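4. Entering the arena with your group ticket

1. Open the Mitley app and choose "My group". The leader of the group must do this step first.
2. Type the 16 characters of the group code. Capital and small letters are different.
3. Assign one seat to each student and press Save.

Note: Seats can be changed until 3 hours before the match.

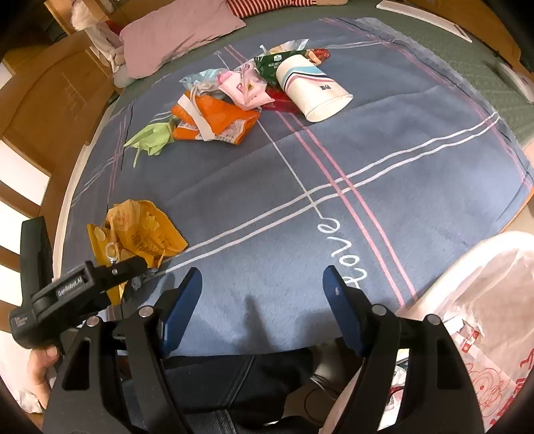
What if a student arrives after the group has entered?

The student shows the same code at Gate 22, and the staff will check the name in the list.

Caution: Do not close the app while the codes are loading.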